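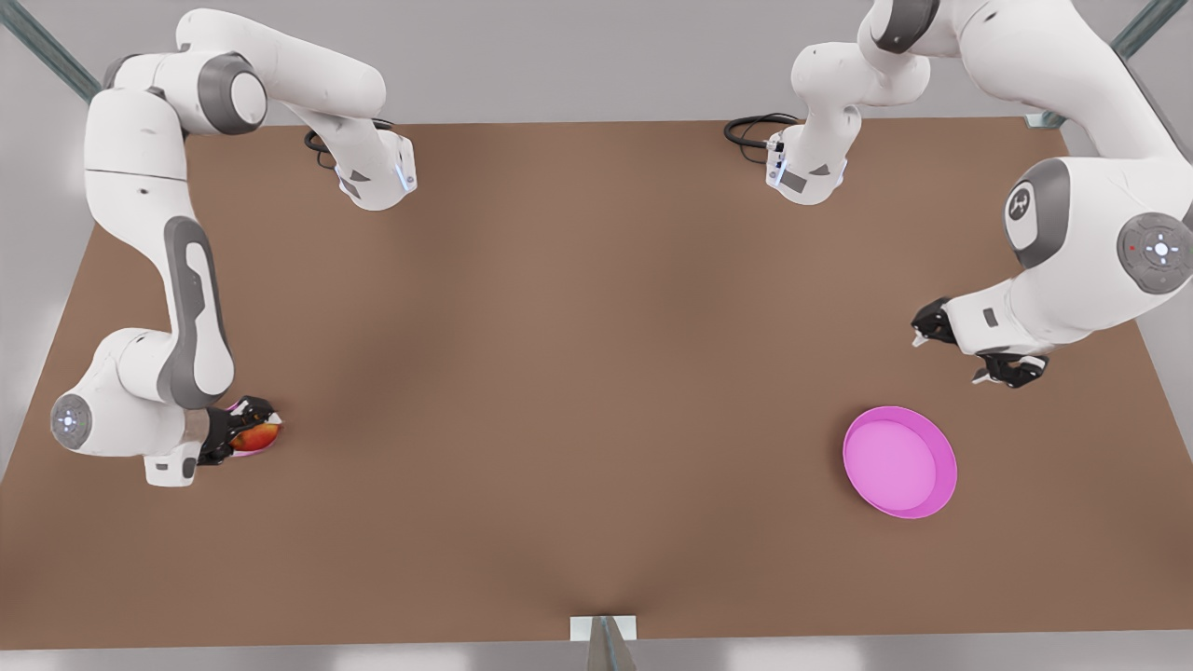

SOFTWARE / PLANNING AND CONTROL

Handing the Problem to the Other Arm

A pick-and-place task with one object and one container is usually treated as solved. Put the apple in the bowl. With a single arm on a bench, the planner has one chain of joints to search and one gripper to account for, and most of the failures come from the grasp.

Add a second arm and the same task picks up a decision that has to be made before any trajectory is computed. In the simulated cell that Kultard uses for its planning software, the right gripper has closed on a red-and-yellow apple, low over a brown tabletop. The pink bowl is on the far side of the table from it, near the left gripper, which is open and holding nothing. Between apple and bowl there is a wide stretch of bare surface. The right arm can carry the apple all the way across, or it can pass the apple to the left arm somewhere in between. Both are legal plans. The software has to choose one, and until recently it chose badly.

Kultard's planner, Hosent, was written as two single-arm planners with a shared collision model. Each arm was assigned a goal, solved on its own, and then checked against the other. If the two paths conflicted, the second arm was delayed. "It was correct and it was slow," says Orla Ó Conaill, who maintains the planning stack. "You would get one arm parked over the container with its path finished, and the other arm waiting for it to leave. Neither planner had any term in its cost for being in the way."

The current release replaces the pair with a single search over both arms. Seven joints per side gives a 14-dimensional configuration space, too large to sample evenly in the time available. Hosent narrows it in stages. A symbolic layer first lists the ways the task could be completed: direct transfer, handover in the air, set down and regrasp. Each candidate gets a lower bound on its cost from a precomputed reach map, and only the cheapest 5 are passed to the motion planner.

The reach map does much of the work. It stores, for each region above the table, which wrist orientations each arm can hold without coming close to a joint limit. A handover needs a region where both arms have usable orientations and where one gripper can take the object while the other still holds it. For something the size of an apple that is a tight condition, as two sets of fingers must fit on the same small body. In many layouts the candidate is thrown out at this stage and the direct transfer wins, provided the idle arm can be moved clear.

Moving the idle arm clear was added as an explicit action, with its own cost. Ó Conaill describes this as the change that mattered most. Earlier versions treated a stationary arm as fixed geometry, so a gripper hovering near the bowl closed off the best approach and forced the other arm into a long path from the side. Now the search can spend a short retreat on one arm to buy a shorter path on the other.

The perception side is a separate program, Pascu, which supplies object poses and a confidence value for each. In simulation the true poses are known, so Pascu can be bypassed or fed rendered images and scored against the ground truth. The team does both. A bowl is forgiving, with a wide opening and no preferred rotation about its axis. A held object is harder. Once the fingers close, part of its surface is hidden, and the pose estimate can drift away from the pose implied by the grasp. Hosent trusts the grasp-derived pose until release and logs the disagreement.

Regression testing runs on Skikico, an in-house tool that generates layouts, runs each through the planner and stores the result with its random seed. The nightly set has 1,060 layouts. In November the old pair of planners failed to find a path within the time limit in 143 of them. The joint search failed in 115. That is a smaller improvement than the team expected, and the remaining failures are not evenly spread. Most have the container close to the far edge of the table, where the wrists and their cables take up room that the collision model pads generously.

Cable modeling is next on the list. At present each cable is a fixed envelope attached to the wrist, sized for its worst case. Ó Conaill wants an envelope that depends on wrist angle - a lookup table, with no attempt at simulating the cable itself. The table for the right arm is finished. The left arm mounts its cable at a different offset and needs its own.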